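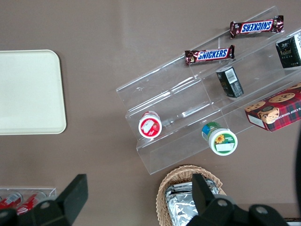 *Snickers on the top step of a clear tiered stand, with a wicker basket and two trays.*

# Washing and blocking a finished cross stitch

I finished the Haugen sampler in January and it came off the hoop with a gray ring and a crease down the middle. This is the method I use to get a piece flat before framing. It works for cotton floss on Aida or evenweave. Don't use it on silk or on anything with painted canvas.

## What you need

- A clean sink or basin
- Mild liquid soap with no bleach or brighteners
- Two white towels
- A foam board bigger than the fabric
- Rustproof pins
- An iron

## Test the reds first

Dampen a white cotton swab and press it on the back of the darkest red and the darkest blue. If color comes off, use cold water only and keep the wash short. The Haugen chart has 14 colors and only one of mine bled, a red from an old skein.

## Wash

1. Fill the basin with cool water and a few drops of soap.
2. Lay the piece in flat and leave it for 6 minutes.
3. Press gently over any hoop marks. Don't rub the stitches.
4. Drain, then rinse until the water is clear.

If a color bleeds, keep rinsing in cold water and don't let the fabric dry. Gülizar Saraç taught me this when a border ran on me, and it took more than 80 minutes to clear.
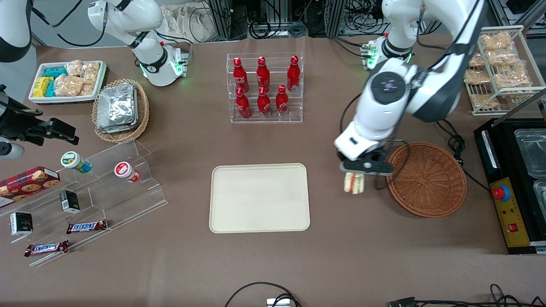

Lay the piece on a towel, roll the two up together and press down along the roll. Don't wring it. Unroll it and move it to the second towel if it is still dripping.

## Block

Pin the top edge to the board first, following one row of holes in the fabric. Do the bottom edge next, then the sides, pulling just enough to take out the slack. Check the corners with a set square - a piece that dries crooked has to be wetted and pinned again.

Leave it overnight, away from the heater.

## Press

Put the work face down on a folded dry towel so the stitches sink in. Iron the back on medium. French knots and beads need a thicker towel, and I keep the iron off metallic thread completely.

Leave at least three inches of bare fabric on every side for the framer to lace.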